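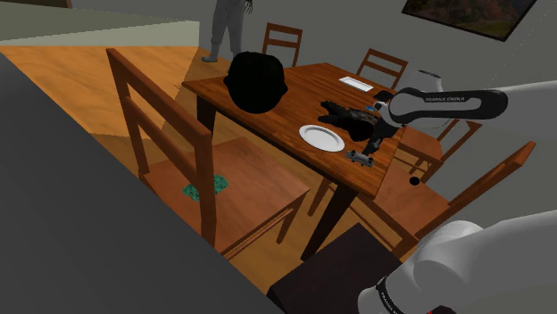 Planning a Tabletop Arm: Budget and Layout Tips
Aug 6, 2020
Filed under: Workshop and Home Equipment

The arm is one line on the budget sheet. Fill in the other lines before you ask for a quote.

Measure first
Record the table height, the depth from front edge to back edge, and the distance to the nearest wall. Compare these with the reach drawing in the data sheet. Maximum reach is quoted with the arm stretched out, and an arm at full stretch has few useful angles left for picking things up. Plan to work in the inner two thirds.

Mark the swept area on the floor with tape. Pull every chair out to its normal sitting position before you judge clearance. A chair back that clears when pushed in may not clear when someone gets up.

List the objects
Write down what the gripper must handle, with width and weight for each. A plate, a sheet of paper, a folded cloth and a small toy are four separate gripping problems. Thin flat items generally need a suction cup or a table edge to slide them over. Cloth needs fingertips with some grip. If the list calls for two kinds of tool, price a quick-change plate now. Retrofitting one usually means a new cable run.

Weigh the gripper and subtract it from the rated payload. The remainder is what you can lift.

Simulate before you order
Build the room in software, furniture included, and run the tasks there. Put the chairs in untidy positions. Add a standing person at the far side of the table. We used the Melumen planner, which was $465 for a single seat, and moved the base 5 inches on paper before anything was drilled.

Costs that get left out
Mounting plate and bolts: $172 from Bindport.
Spare fingertips, two sets: $150 from Allulov.
Freight to Mendoza, plus import paperwork. Get this in writing.
A dedicated outlet, if the circuit is shared with kitchen appliances.
Emergency stop, placed where a seated person can reach it.
Annual service, or the hours to do it yourself.

Ask the seller
Is the controller included? Does the software license expire? What is the lead time on a replacement joint? Who pays return shipping under warranty? Our order was placed in May and the controller was quoted on a separate sheet, so read both.

Used units
Ask for the hour count and the error log. Have the seller run each joint through its full range at low speed, and listen for a change in pitch. Confirm that the license transfers before you pay a deposit.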